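Print this page | E-mail this page

Student project report: Moving the Holport student magazine to a new website
Lotte Prins, Adi Sitompul, Maritza Sánchez
Supervisor: Katherine Alvarado

1. Background

The student magazine of Holport had a website that was made by former students many years ago. Every article was a separate page, written by hand, and only one editor knew how to change the menu. When he graduated, the site was not updated for a whole semester. Our task was to move the old articles to a content system which a new editor can learn in one afternoon.

2. Choice of system

We compared two systems, Cloditz and Aluneck. Both are free for schools. Cloditz has more themes, but its editor was slow on the computers in our lab. Aluneck has a simple editor and it saves a draft every 60 seconds. We decided for Aluneck. Ragnvald Öberg from the computer lab gave us a test server, which we named Puma.

3. Moving the articles

The old site had 1,056 articles. Adi wrote a script that reads the title, the author, the date and the main text from each page. The first version lost all letters with accents, so the name of Maritza was wrong in her own articles. The reason was that the old pages used two different encodings. After we checked the encoding of each page first, the names were correct.

Some 200 articles had no date. For these we looked in the printed issues in the library and typed the date by hand. This work took most of January.

4. Addresses and categories

We wanted that old links continue to work. Therefore we made a table with the old address and the new address of every article, and the server sends the reader to the new one. The old site had too many categories, and several had only one article. We reduced them to five: News, Campus, Culture, Sports and Opinion. Lotte wrote a short rule for each category, so that editors do not need to guess.

5. Test with editors

We asked the new editors to publish a short post with a title, a category and one picture. All of them could write the text without help. The most difficult step was the picture, as the upload button is under the text field and it is easy to miss. We moved it to the top of the page. We also added a field for the picture caption, which was missing in the standard form.

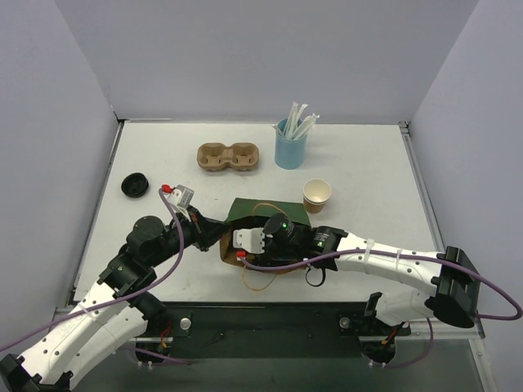 The caption field is still optional, but we would recommend to make it required before the next group of editors starts. The search function also needs more work, because it does not find words inside a title when they are written with a hyphen.

E-mail this page | Print this page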